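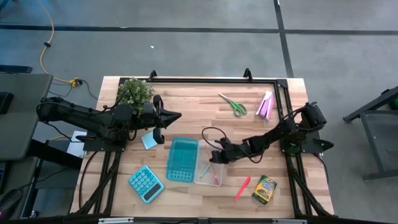 **Prerkby Desk Bin, frosted, open top**
Sold by Brara Supply. Item 798.
Page updated 23 August 2018. Prices good till we change them.

$9 each. Case of 40, call for the price, it moves around.

Plain rectangular bin for desk stuff. Rounded corners, cloudy see-through sides, no lid. Holds the calculator, the crayons, the sticky notes, whatever ends up loose by the end of the day. We sell a lot of these to classrooms and front offices and we keep getting the same emails, so most of the answers are on this page now. Please read down before you write in.

## Quick facts

- Material: polypropylene
- Finish: frosted outside, smooth inside
- Color: frosted white only (was a clear one, see further down)
- Top: open
- Stacks: nests when empty, does not stack when full
- Label: none, bring your own
- Dishwasher: top rack ok
- Microwave: no. It's a desk bin.
- Sold as: single or case

Matching long tray in turquoise is a separate item. More on that below, people mix them up constantly.

## What it's for

Clearing a table fast. One bin per seat or one per table, everything goes in, bin goes on the shelf, table is free. Works for:

- crayon boxes, standing up or flat
- pocket and desk calculators
- sticky note pads
- kids' scissors (adult scissors fit too, put them in blades down)
- erasers, sharpeners, glue sticks
- small wrapped items, snack packs, packs of tissues

Not great for full size binders. Not for letter paper laid flat either, the corners curl up against the wall of the bin and you'll be annoyed. Get the Isteck paper tray for paper.

Not for water, paint water, plants. It'll hold it but the walls flex when you pick it up full and then you have it on your shoes.

## Frosted vs clear

We carried both until May. Clear one is discontinued by Prerkby. When they're gone from our shelf they're gone, and they may allready be gone, check the stock line in the cart.

Frosted is the one most people wanted anyway. Scratches don't show. You still see there's something in it and you get the color, so a flat thing reads as a flat thing and a red thing reads as red, but it doesn't look like a junk drawer from across the room. If you need to read small print through the side, frosted won't do it. Put a label on.

Tip from one of the school orders: the brightest thing goes against the front wall. Kids find their bin by the color showing through. Cheaper than labels.
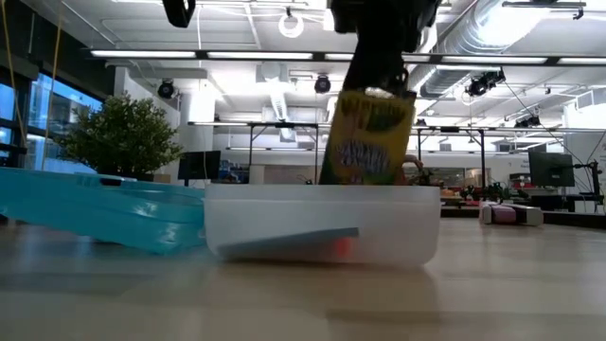

Tall boxes go in first. Crayon boxes especially. Put one in upright, slide it to a short end, then lay the flat stuff next to it. If the flat stuff goes in first the box rides on top of it at an angle and tips over the first time anybody bumps the table. Not a disaster, but crayons.

Order we use on our own counter:

1. Calculator, flat on the bottom, buttons up
2. Crayon box, upright at one end
3. Scissors, closed, handles up
4. Sticky pad, wherever
5. Small loose things last

If you're doing flat first like in step one, leave room at the end for the box. Yes I know what I wrote in the paragraph above. Calculator is thin enough that it matters less, just don't set the box on top of the buttons.

Lots of people skip the order and dump everything in. Also fine.

## The turquoise tray

Item is the Prerkby Long Tray, translucent turquoise. Long and shallow. Sits next to the bin. People use it for the things they want to grab without digging: pens, scissors, sticky notes, the one good pencil.

Same maker, same kind of plastic. Different item, different box, separate shipping if one of them is out of stock.

Things to know:

- Does NOT fit inside the bin
- Does NOT work as a lid for the bin. We tried. It slides off.
- Color is see-through aqua, pretty bright under ceiling lights
- Light items slide toward one end if the table isn't level

If you wanted the bin and got the tray, check your order confirmation first. If it's our mistake we swap it free. If you picked the wrong one we still swap it but you pay the shipping back.

## On what table

Any flat one. Bottom of the bin is smooth, no feet, no rubber. On a wood top it slides easy, which teachers like (push it across to the next kid) and some offices don't. If you want it to stay put, stick a pair of Viklund felt dots on the bottom for a painted surface or the Viklund grip dots for wood. Felt makes it slide MORE on wood. Had a customer mad about that, fair enough, the packs look the same and we've moved them apart on the site.

No marks left on oiled or varnished wood that we've heard of. If your tabletop was finished in the last few weeks let it cure before you park anything plastic on it.

Sticky notes pads straight on a wood top are fine. Keep them off the edge where sleeves catch them, is all.

## Picking up small stuff

Half the emails. The bin is easy, it's the small stuff on the table that takes the time. What seems to work:

Clear the tall things, then the wide things, then the little flat ones. Little flat ones are the worst, anything thin and floppy, ribbon, crinkle cut paper, wrappers. Slide it to the edge of the table with the side of your hand and let it fall in the bin. Don't try and pinch it off the wood, you'll be there all day.
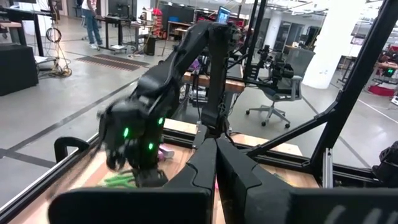
Bright colors help here too. Green and pink on pale wood you see from the door. White eraser on pale wood, you find it next week. If you're buying supplies new for a room, and you've got light tabletops, skip the white and tan stuff. We have erasers in pink and scissors with green handles and they don't cost any more than the others.

Crinkled things spring back up after you press them into the bin. Put something on top. The calculator if you've got nothing else.

## Lids

No lid. Prerkby doesn't make one for this size. We get asked every week.

Isteck makes a lid that looks like it should fit and doesn't. Short sides are fine, long sides bow out. Please don't order it for this bin, we can't take back opened Isteck lids.

If you need dust cover, a folded dish towel. If you need something that latches, wrong product, look at the Isteck latch boxes instead, they come in 3 sizes and all of them latch. Cost more.

## Labels

Paper labels stick ok to the frosted side and come off ugly. Goo remover takes care of it. Vinyl is better. Masking tape and a marker is what most schools do and it peels clean if you don't leave it the whole year.

Write on the bin directly with permanent marker and it's permanent, more or less. Rubbing alcohol gets most of it. The frosted texture holds on to the rest.

Wet erase marker, smears. Dry erase, don't.

## Cleaning

Warm water, dish soap, soft rag. Top rack if you run it through the dishwasher, bottom rack warps it. Crayon inside the bin: a little cooking oil on a paper towel then soap after. No scouring pads, on frosted you get shiny patches.

Ink from a leaked pen, get it same day.

## Shipping

Singles ship nested in paper. Cases ship nested in the maker's carton. Nested bins sometimes grab each other, don't yank them. Run the outside one under warm tap water a few seconds and twist. If they're stuck so bad you crack one, send a picture and we'll send another.

Orders in before noon go out same day usually. August is back to school and we are slammed, so add a day or two. Not going to promise.

No shipping outside the lower states on case orders. Singles we can do by mail to Alaska and Hawaii, pick the mail option at checkout or it'll quote you something crazy.

## Returns

Unused, fine, send it back. Used, depends, write us. Cracked on arrival, keep the bin, send a photo of it with the carton label in the shot, we replace. Don't throw out the carton before you've checked all of them. Happens a lot with the case orders, they sit in a closet till school starts and then it's past the window.

## Stuff people ask

**Is it really see-thru?**
Cloudy. Shapes and colors, no reading.

**Will it hold a full size calculator?**
Desk type with the big round buttons, yes. It may lie at an angle depending on what else is in there. Printing calculators with the paper roll, no.

**Does the crayon box stick up over the rim?**
Standing up, the bigger ones do. On its side, no.

**Can I get it in turquoise?**
Only the tray comes in turquoise. We've asked.

**Does it smell?**
Little bit out of the carton. Air it out overnight.

**Food?**
Wrapped snacks sure. Maker doesn't rate it for bare food so we don't either.

**Purchase orders?**
Yes for schools. Put the PO number in the notes box, not in the address line. The lable printer cuts it off in the address line.

**Do you have a store?**
Counter pickup only. Order first, wait for the email, then come. Bring the order number. Bins are at the side door, trays too, latch boxes are in the other building so give us a few minutes for those.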